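Home About The Workshop Projects Join Contact

About Jerport

Jerport is a shared workshop with 32 members. Kazue Katayama and Ankit Sandhu started it to build a sorting line, and the line is still our main project. 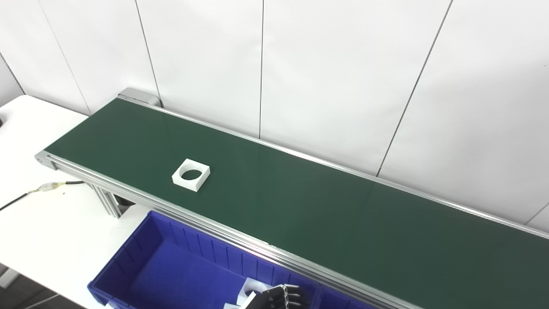

White block on the belt, blue bin in front.

The conveyor has aluminum rails and a green belt. Two robotic hands work beside it. Pallavi Rana writes the grip routines — small blocks took her most of November.
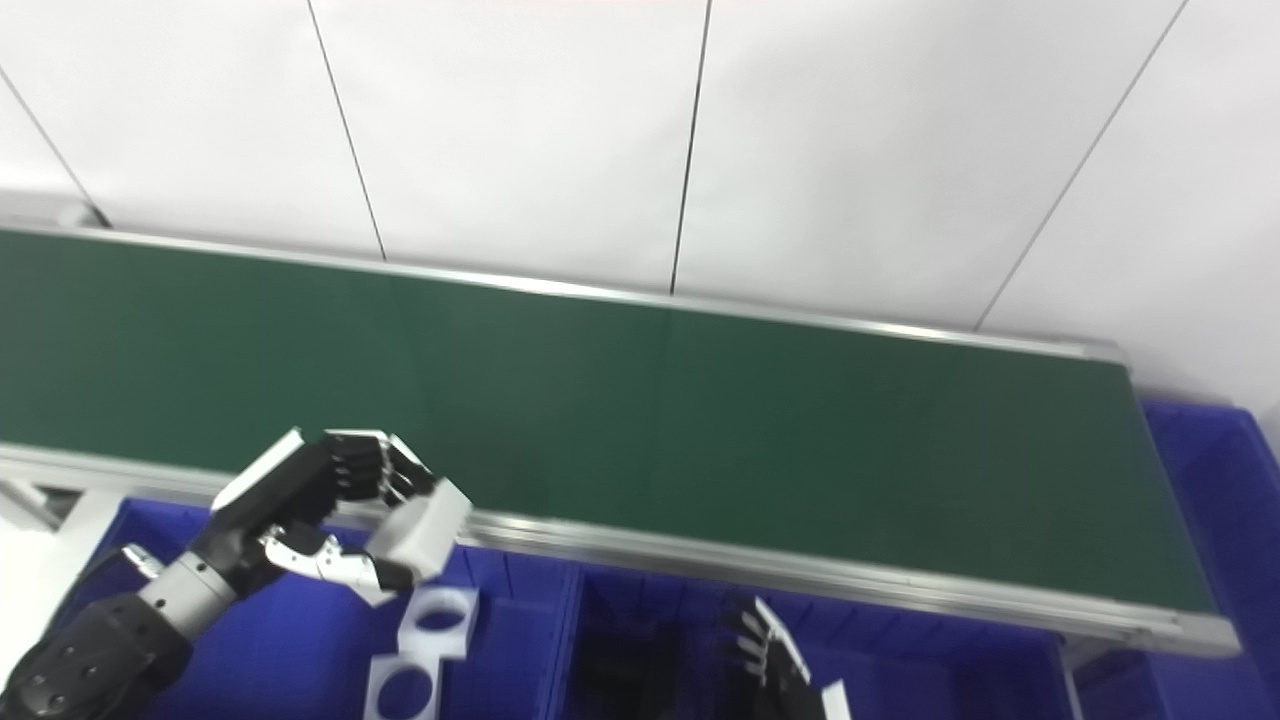

A small block held over the near rail.

We have spent 4,000 dollars so far, all from dues. Beryl Rowbotham keeps the build log.
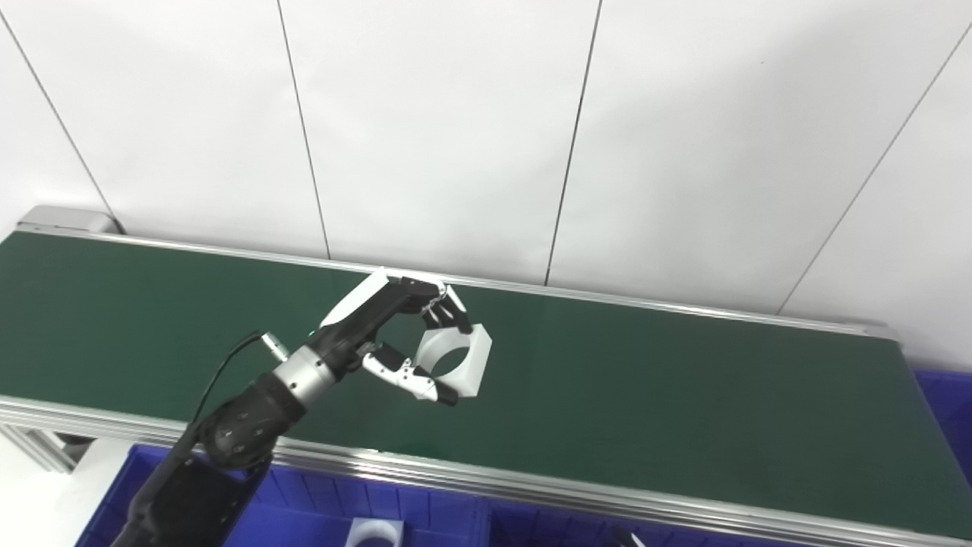 Hexagonal ring in the grip, just above the belt.

New members start on wiring with Shanti Rawat. The shop opens at 6 p.m.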